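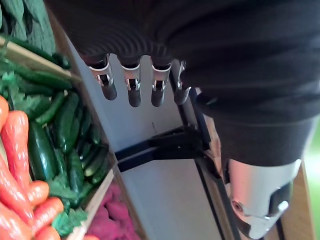
Turden, the wildlife crime monitoring group based in Milidstead, today published its December survey of illegal trapping and poaching in the upland reserves. The survey records 65 animals killed or injured by wire snares, most of them roe deer and badgers. Snares remain difficult to remove by touch alone. The loop locks under tension, and even a hand with four jointed fingers and rounded black tips needs a clear gap between wire and hide before it can work the lock back. Turden therefore recommends that rangers carry cable cutters as standard equipment.

Field teams walked 2,089 fixed transects. Snares were found on nine of the 20 reserve blocks, with the highest density along the Baumgartner boundary, where forestry tracks give vehicle access after dark. Poisoned bait was confirmed at two sites by laboratory analysis. Both cases have been referred for prosecution.

"The distribution is not random," said Nadja Lanz, head of field operations. "Sets are placed within a short walk of a track, and they are checked at irregular intervals. Patrol schedules should reflect that."

Carcass data were logged in Ziveo, the group's incident database, and reviewed by a second assessor before inclusion. Records lacking a location or a confirmed cause of death were excluded.
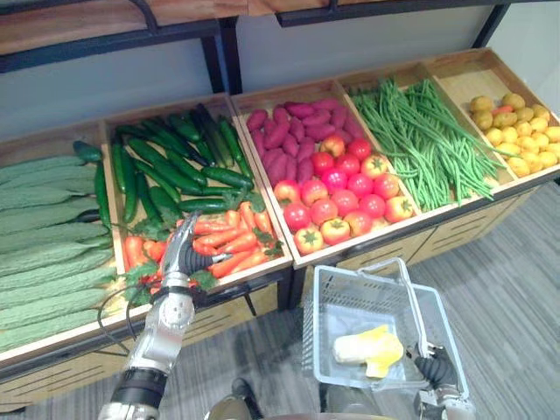

## Recommendations

- Close the Baumgartner tracks to vehicles between dusk and dawn.
- Extend night patrols to all blocks with confirmed snares – including those with a single record.
- Require landowners to report any snare found within 24 hours.

The full dataset and methods annex are available to accredited media and researchers on request.

**Media contact:** Svenja Moser, press office, Turden, Milidstead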